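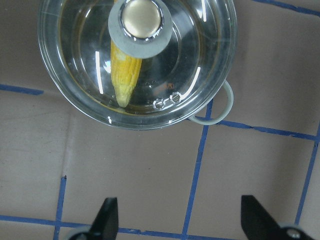
Landard Household Tasks Group, bench notebook

July 24, 2021

Lid task again, on the taped bench. Clear pot, ear of corn inside, lid on. The job is written on the card as "open pot, take out corn, set corn down, close pot." A kid can do it. We are trying to find out which of those four steps the arm can do without one of us reaching for the stop button.

Started from wide-open fingers, pot ahead, knob toward the far side. Ran 16 tries before lunch. Lid came off and stayed in the grip on 11 of them. The other five were all slips at the knob. The gray ring around the metal cap is wide and flat, and if the fingers come in high they close on the cap alone and slide off it. Lowered the approach and the last few were clean. Need to repeat that on another day before I believe it.

Corn is worse. Through the glass the wrist view gets long white streaks along the wall, one of them right beside the ear, and the grasp finder likes to put its target on the streak. With the lid on it also sees only the lower part of the ear, so it guesses short. Fix for now: don't let it plan the corn grasp until the lid is down on the bench. Slower, but the guess is better.

Tried the side handle once to turn the pot. Pot moved, handle didn't get gripped. Leaving that alone.

Tape is lifting at a couple of the joints. Redo it before the Broretti visit, and measure the squares again when we do. The offsets in the config are still from February.

Clip count is at 619 for the kitchen set, pot and lid included. Tinville wants the same list run on their arm so we can compare, and they will need our pot or one just like it. Mahmoudi script crashed on export, restarted, fine after that.

Can it do the chore? It can take a lid off a pot if the pot is where we put it. I would not leave it alone with a stove. Putting the lid back is still untested today. Next: 12 tries at closing, same start pose, lower approach, overhead lamp off to see what the glare does.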